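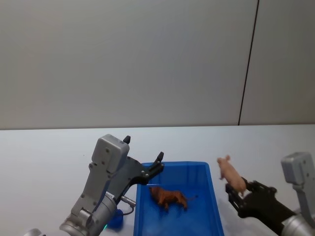
"Who lives in the blue one?" Sandra Bunting asked.

"The lion. Every animal in Stundomville gets a bin to sleep in, and he picked blue before the others were even out of the closet."

Clive Mapplebeck was nine and had an answer for everything, and Sandra loved that about him! She pulled up a chair. The town of Stundomville had a mayor (a zebra named Zamia), a bakery, and a law against snoring, and she wanted to hear all of it.

"Garside is the lion," Clive went on. "He's brave but he hates being by himself. So Flemix is moving in. Flemix is the pig."

"Does Garside know?"

"He got a letter. It was 476 pages long."

Sandra laughed so hard she had to put down her coffee. A letter that long, from a pig! She begged to hear how it started, and Clive cleared his throat and recited the first page, which was mostly about soup.
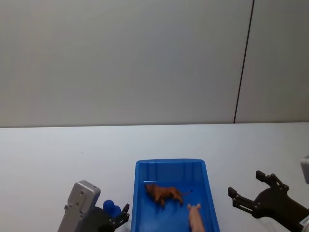

"What do a lion and a pig talk about at bedtime?"

"Soup, and then the moon, and then they argue over who has to say good night first."

"Who usually loses?"

"Garside. He always says it first, and then he says it again in case Flemix didn't hear."

"Good night, Garside," said Sandra.

"You have to whisper," Clive said, so she whispered it, and then she whispered it to the pig.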